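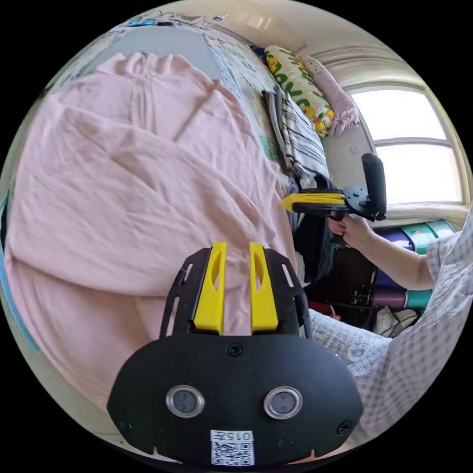
Rirnance hand-held gripper, pair -- looking after the yellow fingers

I sell these in pairs because nearly everyone uses them in pairs, one in each hand, and most of the questions I get are about the same thing: the fingers. So I've put what I know about keeping them in good order on the one page, along with what comes in the box and what I can post out to you as spares.

What you get

Two grippers, both black, both with yellow fingers and foam on the handle. Two spare fingers in a paper envelope (please don't throw it away with the packing, people do!). A hex key, a cloth, and a card with my phone number on it. The stock code for the pair is 1626, and it helps me no end if you quote that when you write in.

The fingers

They're a long tapered shape with an oval hole through the middle, wide at the foot and narrow at the tip. The hole lets the finger give a little when you close on something soft, so you can take hold of a blanket or a nightie without pinching it to bits. Fabric is what most of my customers use them on, and fabric is hard on them in a quiet sort of way. Lint gets into the hole. Loose threads wind themselves round the foot of the finger, right down where it meets the black frame, and you won't notice until the grip starts to feel lazy.

I clean mine at the end of each session. Open the fingers all the way, run the cloth through each oval hole, then go round the foot with a wooden cocktail stick and pull out whatever's wound itself in there. Warm water and a drop of washing-up liquid on the cloth if they feel greasy. No white spirit and nothing out of a spray can -- I tried furniture polish once and spent a whole evening dropping socks.

Changing a finger

Change them as a pair, even if only one looks tired. A new one next to an old one won't bend the same, and you end up with the cloth sliding off to one side. Undo the fixings at the foot with the hex key, lift the old finger straight out, drop the new one in and nip it up by hand. Open and close it ten times before you do the final tighten. If the tips meet flat, you're done. If they cross, slacken one side and try again. Precious Dimaculangan does all our repairs and can manage a pair in the time it takes me to find my glasses, but allow yourself a quarter of an hour the first time.

Leave the screws in the body alone, please. They've got nothing to do with the fingers, and if you take the body apart you'll have to send it back to be lined up again.

Lenses

There are two round ones on the front, side by side, in silver-coloured rings. A dry lens cloth is all they want, and a separate one from the finger cloth, or you'll just be wiping lint onto the glass. Have a look at them before you start and again after a break. I've had a thumbprint on one for an entire afternoon and felt very silly about it.

The sticker

Each gripper has a small white sticker with a QR code and its number. Keep it clean and don't peel it. If yours is getting scuffed, tell me the number while you can still read it and I'll post you another one.

Handle foam

The foam wears where your fingers curl round underneath. It's only a sleeve and it's the cheapest thing I stock. Talc helps it slide on.

Which fingers to order

The standard ones suit clothes and bedding. Driltau make a stiffer set which Driss Ouali swears by for towels and jeans, but I find them a bit fierce on anything with a ruffle or a pleat. I keep both.

Spares and prices

Fingers, standard, set of four: £36
Fingers, Driltau stiff, set of four: ask me, the price moves
Handle foam, pair: £5
Hex key: free if you've lost yours, just say

Orders go out from the Villanueva counter, and Rhea Lumanlan packs them, so if there's a sweet in your parcel it's her doing. We were out of standard fingers for most of July but the shelf is full again now.

Repairs: email first with your sticker number and a line or two on what it's doing, then post it with the fingers left on.

Page last changed August 27, 2023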